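Chapter 6
Demonstration by Hand

6.1 Scope of the chapter

Chapter 5 treated teleoperation, in which the operator moves a remote arm through a leader device. The delay between leader and follower was shown to limit the speed of contact tasks. We now turn to hand-held grippers. The operator carries the end effector directly, and the tool records its own pose, the jaw opening and the wrist view.

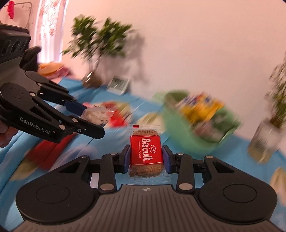
A demonstration is written as a sequence of samples, each holding a pose, a jaw width and a timestamp. For two-handed tasks the left and right sequences must share one clock – an offset between them appears later as a grasp that closes too early or too late. Popescu and Grgić keep both streams in a single file, and this chapter follows their layout.

The running task is the sorting of packaged snacks. Wrappers bend under load, and a packet lying in a pile may be partly covered by others. Grasp poses therefore vary more between demonstrations than they do for rigid blocks.
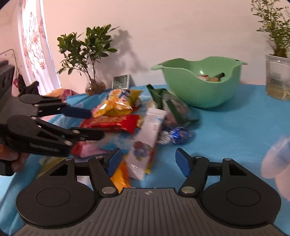 Figure 6.2 Snack packages on a table, with a bowl behind them and two hand-held grippers.

6.2 Notation

Let q denote the jaw width and T the tool pose in the table coordinate system. Subscripts L and R mark the left and right tools.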